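Lurenora Beauty Swap and Review Club
Minutes of the June meeting

Held in the back room of the Stultmont branch library, starting at 6:30 p.m. Good turnout, and lovely to see so many new faces (and bare ones, as requested on the flyer!).

1. Minutes of the last meeting

Read and approved with one correction. The cleansing balm that everybody raved about in May was the unscented one. The scented version had mixed reviews, and a couple of members said it stung their eyes.

2. Spring sunscreen trial

This was the big item and we could have talked about it all night. Members wore one of 2 sunscreens under their normal makeup for three weeks, then swapped. Sunscreen A was the thicker lotion in the squeeze tube, Sunscreen B the runny fluid in the flat bottle. We got 121 feedback cards back, our best response ever. Thank you to everyone who kept at it, including the member who filled hers in on vacation.

Main points from the cards and the discussion:

Sunscreen A felt heavier going on but sat beautifully under cream blush. Members with dry skin loved it. Several said they skipped moisturizer altogether on warm mornings.

Sunscreen B was the favorite for oily skin and for anyone who wears glasses, as it didn't slide at the nose. It did pill under two of the silicone primers. Waiting five minutes before primer helped some people and made no difference to others.

Deeper skin tones reported a gray cast from A, worst along the jaw and hairline. B was clear on almost everyone. The meeting felt strongly that this should go at the top of the write-up, and it was agreed that it will.

Agreed: the write-up goes in the July newsletter, with the cast notes first and the texture notes after.

3. Lipstick swatch library

The library is growing so fast! We now have roughly 300 shades on cards, sorted by undertone first and finish second. Reds and berries are in great shape. Nudes are still a muddle because the same name means five different colors depending on the maker. It was suggested that we stop using the printed names on the front of the cards and put a skin-tone note there in its place, with the name on the back. Everyone liked this. To be tried on the nudes before we touch the rest.

A question came up about hygiene. Bullets are scraped with a clean spatula before swatching, and no card is ever made from a direct swipe. Please stick to this even when you're in a hurry.
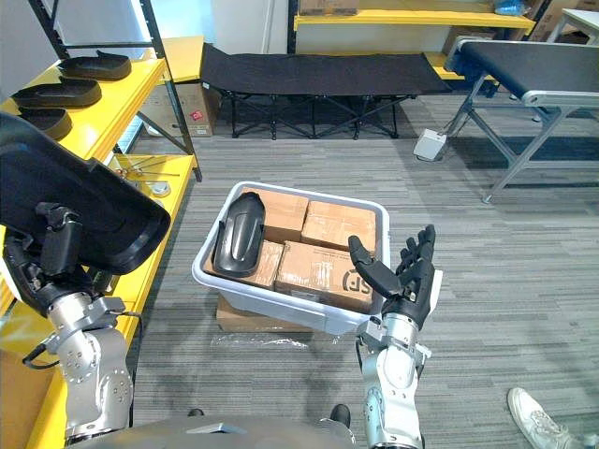
Black molded part in one hand, white bin by the other

4. Swap table rules

Powders, unopened mascaras and nail polish remain welcome. Opened mascara and liquid liner are not, whatever their age. Opened jars of cream will no longer be accepted either, but pumps and tubes are fine if the opening date is written on the bottom. One member asked whether perfume counts as beauty. The meeting said yes, loudly.

The limit stays at five items in and five items out. Leftovers go home with whoever brought them.

5. Layug evening

Our sister club in Layug has invited us to a joint evening on brows. They have a wonderful collection of pencils and gels and would like us to bring the swatch library. Agreed to accept, and to bring the reds and berries only, as the nudes will be in pieces by then. Carpooling sheet to go up by the door.

6. Budget

It was agreed to spend up to $100 on blank cards, spatulas and a second daylight lamp. The present lamp is great, but there was a line for it all evening. Hand mirrors were also mentioned. Members are asked to look at home first.

7. Next trial

Three ideas were put forward: setting sprays, tinted balms and drugstore concealers. Concealers won easily on a show of hands. We'll test under the eye and on redness as separate questions, since the last concealer round mixed them up and the cards were hard to read. Shade matching will be done at the July meeting under the lamp, so please come with clean skin and a list of what you wear now.

8. Any other business

The Wirnier pharmacy has moved its makeup aisle to the back of the store and now has testers for most powders. Well worth a trip.

Whoever left a gold compact on the windowsill, it's in the swatch box.

Meeting closed at 8:15 p.m. The swap table stayed open until 8:45.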